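Stop tuning the planner, fix the scene

5/30/25

Got into it again last week with Huguette Paquette over planner timeouts. She runs the planning side at Nistovex, I do mostly perception and whatever tooling falls off the back of the truck. Her view – the planner is fine, stop touching it. My view used to be the opposite. I've come around and want to write it down before I get busy and forget why.

Short version. Most of what we call planning failures are scene failures. The software was asked a bad question and gave a bad answer, on time, as designed.

Some background. We run everything in sim first, like everybody. The setup is a home layout, arm on a platform, table full of stuff, and a task line such as "move the spray bottle to the counter". The scene generator picks objects out of a big pool and drops them on the table. Then perception, then planning, then control. 1000 episodes a night. In the morning there's a number and we all argue about the number.

In November the number was bad. 79 episodes in one run died in the planner, same error, no path found. So naturally we spent three weeks on the planner. Longer timeouts. More samples. Somebody swapped the smoothing step. I wrote a retry wrapper I'm not proud of and it's still in there, sorry.

What we didn't do was look. I mean open the renders and look at them with eyes.
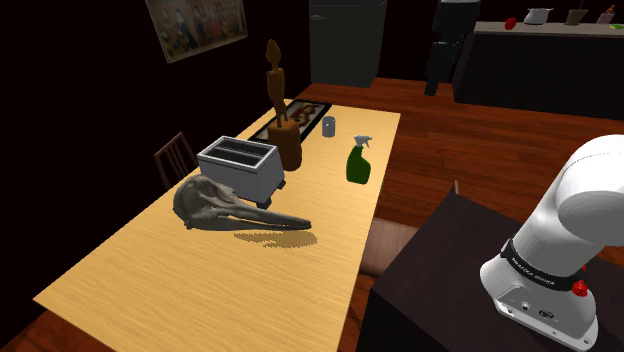

Render from the home layout. Arm on the right, skull and toaster at the near end of the table.

Look at the skull and the toaster. Long thin beak, big round braincase, and the back of it sitting right up against the toaster's corner. To a person that's two things touching. To a collision checker it depends entirely what shape you handed it. We were handing it convex hulls, made automatically, one per object, because that's the default in Sturell (our scene tool) and nobody on the team had changed the default in two years. Same deal with the carved figure behind it. One arm up, thin body, fat round base. Wrap a hull around that and you get a big fat wedge of solid air.

So the planner sees two hulls overlapping before the robot has even moved, and a wedge where there's plenty of room to reach through. No path found. Correct! There wasn't one, in the world we told it about.

Huguette had been saying this since the first week, to be fair. She said it in a meeting and I was fixing a log parser at the time and didnt listen.

The fix was boring. Split the awkward meshes into smaller pieces, 956 objects in the pool needed it, ran it over a long weekend on the Desjardins machine (the old one under the stairs, named after the street). Load times went up. Memory went up. People complained. The no path errors mostly went away and what was left were real ones, which you can do something about.

Now the opinion part. I think our tooling is built backwards. There are nice dashboards for the planner, nice plots for control, joint torques in four colours. For the scene there's a folder of images and a text file. We spend money on the parts that look clever and leave the part that decides everything to a default setting. If I had my way every failed episode would open with the picture and the collision shapes drawn over top, side by side, before you get a single log line. Omell does a bit of this, the overlay is slow and the colours are awful but I've used it more this spring than anything else on my machine.

People push back on this. They say it doesn't scale, you can't look at nearly 3000 renders. Sure. Look at 20. Pick the worst 20 and go through them with a coffee. I'd bet on that over another week of parameter sweeps, any day.

Other pushback, which I take more seriously – the real world doesn't give you clean meshes either, so the planner ought to cope. Fair. A depth camera will give you mush around a beak like that. But then test that on purpose, with mush you made yourself and can turn up and down. Don't test it by accident through a bad default and call the result robustness.

And yes the retry wrapper should come out. It hides exactly the kind of failure I'm going on about. Three tries with a different seed and the episode goes green, and you never find out that the start state was junk. I'll open the ticket. Probaly after the release.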